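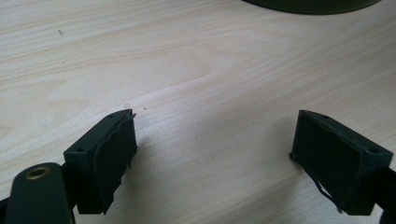
The gripper over the demo table, with the pads as they are now.

Pads on hand-held gripper coming apart, open day in October

I look after the demonstration table at our workshop's open day. We use a hand-held gripper, the sort you squeeze yourself, so that visitors can pick things up and put them down and get a feel for what a robot hand can and can't do. The recordings are played back on the arm in the next bay later on. Last year we had 219 people through and most of them wanted a go.

The rubber pads on both fingers are now in a poor state. The left one is frayed at the top corner and the edges have started to lift. The right one is worse and has a strip peeling away low down on one side. The fingers themselves seem fine. They are plastic blocks with two screw holes in the top of each.

Three things I would like to know:

Can I glue the loose strip back and get through one day with it?
If I replace the pads, do I have to do both sides?
Will the pale wooden table be a problem? Last time I had a dark cloth over it and this year I would like to leave it off.

I have no spare pads. The supplier was Graleo and they have not answered my email.

Posted by Kenneth Hepburn

I run a similar table at Mivell and have been through this a few times.

Don't glue the strip. Contact adhesive sets harder than the rubber, so you get a ridge, and small objects rock on it. For one day you could trim the loose piece off flush with a sharp blade and carry on, but only if what is left still covers the part of the finger that does the gripping. From your picture the left border of the right pad is torn as well, so I would replace it.

Do both sides. A new pad grips much better than an old one, and if they don't match, the object turns as you close the fingers. Visitors think they are doing it wrong and squeeze harder, and then you are back where you started.

You don't need the Graleo part. Plain rubber sheet from a hardware shop is good enough for a demonstration. What I do:

Peel off the old pad and scrape the face clean. Wipe it with alcohol and let it dry.
Draw round the face of the finger on paper and cut the rubber to that, a hair smaller all round. If it sticks out past the edge it will catch and peel again.
Stick it down with thin double-sided tape. Press it in a vice or under a heavy book overnight.
Close the fingers on a sheet of paper and pull. It should hold evenly top and bottom.

Cut a second pair while you have the blade out. Mine lasted until 14 school groups had been through, and then one went in the middle of a session.

On the table, bare wood is fine for the visitors. For the recordings it depends on the light. Yours has a bit of a gloss and looks washed out towards the right, so turn off any lamp on that side or move the table round. Try it at the same time of day as the open day, if you can.

Posted by Nadine Azar

Use a cloth. We had a shiny table at the Rurnness day and it was nothing but glare after 2pm.

Posted by Dolan

Thanks both. I have bought a piece of rubber sheet 100 mm square, so there is plenty for spares. Will do both fingers this week and leave them under the vice. Nadine, did you roughen the plastic before the tape went on, or just wipe it?

Posted by Kenneth Hepburn

Just wiped it. I tried sanding once and the tape held no better.

Posted by Nadine Azar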